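Teaching by Demonstration: Notes for Session 5
Hand-held grippers and remote control

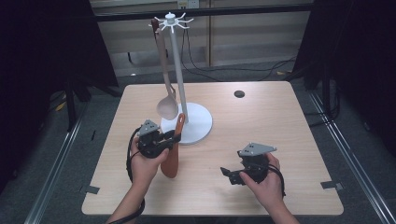

Figure 1. Two-handed demonstration with hand-held grippers. The left gripper has the spatula, the right is open.

These notes go with the practical on demonstration. Read them before you come to the lab, as there won't be time to go over the background again. The last part covers what to hand in.

1. Two ways to show the task

By a demonstration we mean one complete run of a task by a person, recorded so that a policy can be trained on it. In this course we use two methods.

Remote control. The operator moves a pair of leader arms and the robot's arms follow. Whatever gets recorded was done by the robot itself, with its own reach, its own joint limits and its own delays. If the robot can't get to the hook, you find out straight away. The price is speed. Most people take several times longer to do a job through the leader arms than with their hands, and they tire sooner.

Hand-held grippers. The operator carries a gripper in each hand and does the job directly, as in Figure 1. No robot is needed while recording. The jaws are close enough in shape to the ones on the robot that the same grasps should work on both. People pick this up quickly and their movements are smoother. The weak point is that your arms can do things the robot's arms can't, so some recordings will be of no use once they are checked against the robot's reach.

A third method, pushing the robot's own arm through the motion by hand, was covered in Session 2 and won't be used here. It is awkward with two arms and the demonstrator's body tends to get into the camera view.

2. The task

The practical task is called "utensils on the stand". The stand has a round base, a single pole and a hub with hooks at the top. The utensil starts on the table and has to end up hanging from a free hook, with both grippers clear of the stand.

It looks like a simple job. There are four places where it tends to go wrong.

The first grasp. A spatula lying flat gives the jaws very little to close on. Take it where you can get a firm hold, and lift it slowly. If it swings in the jaws you'll be chasing it for the rest of the run.

The turn. The spatula has to be brought upright with the handle end toward the hub. In Figure 1 it is at a slant, with the handle tip up and the blade down toward the table. Turn the wrist before you move in close. Turning beside the pole is the most common way to knock a neighbouring utensil.

The hook. The hole in a handle is small and the arms of the hub are thin. Come in from outside, a little above the hook, and lower. Coming in level mostly ends with the handle pushing the hook away and the stand sliding across the table.

The release. Wait until the weight is on the hook before you open the jaws, then back out along the line of the jaws. A sideways exit drags the utensil with it.

3. Using both hands

Students often ask whether the second gripper has to do anything. It doesn't. You may use it to steady the pole, to pass a utensil across, or you may leave it open and out of the way. What matters is that you do the same thing in every run of a set. If half of your runs steady the pole and the other half don't, the policy has two different lessons to learn from one set of data, and with a small set it will learn neither very well.

Ajith Fernandes tested this last June with the Zarkana arms. One set was recorded with the idle hand resting wherever the operator liked, the other with it held open at the side of the table. Both had 80 runs. The policy trained on the first set kept waving the idle arm about and struck the stand often enough that we stopped the trial. Since then the rule in this lab has been that an idle hand has a fixed parking place, and you write down where it is before you begin.

Passing from one hand to the other deserves a note of its own. Both jaws must be closed on the handle for a short moment before the first one opens. When you do this by hand it feels slow and a bit silly. Do it anyway. A quick toss between grippers is easy for you and close to impossible for the arms to copy.

4. Cables, plates and tracking

Each hand-held gripper has a cable. Lead it back along the wrist and forearm with enough slack that you can turn your hand fully both ways. Check this before recording by rotating each wrist as far as it goes. A tight cable pulls on the gripper and the pull ends up in your data as a drift in the tool's angle. A cable with too much slack can catch the base of the stand.

Don't hold the gripper by the plate on top. Don't lean on it or rest it upside down on the table either. If a plate gets bumped, stop, tell the demonstrator, and redo the alignment check on the Astovent sheet. Runs recorded after a bump and before the check are thrown out, however good they looked.

Stay where you are during a run. Walking to the other side of the table is natural when something falls, but the robot's base can't follow you there. If an object ends up beyond reach, say "stop", end the recording and reset.

5. Starting positions

A policy that has only ever seen the spatula in one spot will fail when it is moved a hand's width. Vary the start, but vary it on purpose. The start sheet gives you a list of positions and angles for the utensil, and you work down it in order. The stand stays in one place for the first half of the session and moves for the second half.

Leave any utensil that is already hanging on the stand where it is, unless the sheet says otherwise. Part of the task is finding a free hook with another utensil nearby.

Keep the surface clear of pens, phones, cups and the start sheet itself. Sleeves should be plain and pushed back. Rings and watches are fine.

6. Mistakes and recoveries

Keep a run in which you miss the hook and then get it on the second try. These are some of the most useful recordings you'll make — the robot will miss too, and it needs to have seen what to do next. Mark it "R" on the log.

Discard a run if:
the utensil was touched by a bare hand
someone else reached in
the stand fell over
tracking dropped out (the Harries box will beep)
you stopped to think for longer than a breath or so

The last one is the hardest to judge. Pauses are a real problem. A policy trained on hesitant runs will learn to stand still in the same spot, and sometimes it never starts again. If you're unsure what you're going to do, work it out before pressing the pedal. Two practice runs with recording off are allowed at each new position.

Don't act out mistakes. Staged misses don't look like real ones, and Kerstin Ruppert's group at Bodlow had to go back through a whole set of 196 runs to remove them.

7. Comparing the two methods

Each pair will record the same task both ways. Start with the hand-held grippers, then move to the leader arms. Note for each run the time from first movement to release, whether the utensil stayed on the hook, and any recovery. Use the same start positions in both.

Expect your first remote runs to be poor. You can't feel the handle touch the hook through the leader arms, so you'll be relying on sight alone, and depth is hard to judge along the line of the camera. It helps to look at the gap between the handle and the hub and ignore the rest. Đức Mai will be at the leader station and can slow the follow rate for you if the arms feel jumpy. Write down the rate you used.

8. What to hand in

One log per pair, with every run listed, including those you discarded and the reason. A plot of run time against run number for each method. A page of text, no more, on the following points.

Where did your hand-held motions go outside the robot's reach, and could you have done the task another way?
Which of the four steps in part 2 took the longest by remote control?
What did your idle hand do, and did it stay that way?
Pick one run you kept that you now think should have gone. Say why.

Logs go to Châu Trình by 5 pm on the day before Session 6. Questions about the equipment go to Zulkifli Tjoa, who also has the spare cables and the key for the cabinet.

Reading for next time: the course reader, chapter on filtering demonstrations, first half only. Skip the proof.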